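FOR IMMEDIATE RELEASE

28 April 2022

Mastine Reading Room Drops Late Fees, Asks for Its Books Back

MASTINE – The Mastine Reading Room will stop charging late fees on Monday, ending a system that brought in less money last year than it cost to mail the reminders. All existing fines are canceled, including the one belonging to the director.

The Reading Room, a private lending library on Schumacher Street, has 452 members and a long memory. Its fine schedule was last revised when a stamp and a cup of coffee could be had for the same coin. Members who owed more than they cared to admit tended to solve the problem by never coming in again, and they took the books with them.

"We had built a very efficient machine for scaring off people who like to read," said director Tahira Satti. "My own balance was $6. I had been using the side door."

Under the new rules, loans run for 3 weeks and renew themselves unless another member is waiting. A book kept past that point will earn its borrower one polite letter, then a phone call from Satti, who is told she has a disappointed voice. Borrowing stops until the book comes home. Lost books will still be billed at replacement cost, though a decent used copy of the same title will be accepted and no questions asked about where it has been. 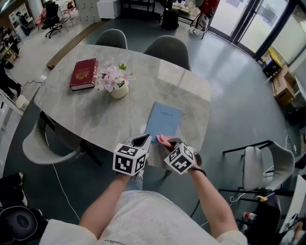 Junaid Mengal was less sure, and told the April members' meeting that he had paid every fine since joining and would now like to know what he had been paying for. He asked whether prompt returners might get something for their trouble. They will: members with no overdue loans may take home two extra titles at a time, starting in September. Mengal said he would think about it.

The Reading Room expects to see as many as 200 missing titles again, among them most of the gardening shelf and the second volume of nearly everything. Returns can be left at the front desk during opening hours or in the drop slot at any time. The slot does not take atlases, as several people have established.

Membership costs the same as before. The reminder postcards, of which a large supply remains, will be given out as bookmarks.

Media contact: Sum-yee Hung, Mastine Reading Room, Schumacher Street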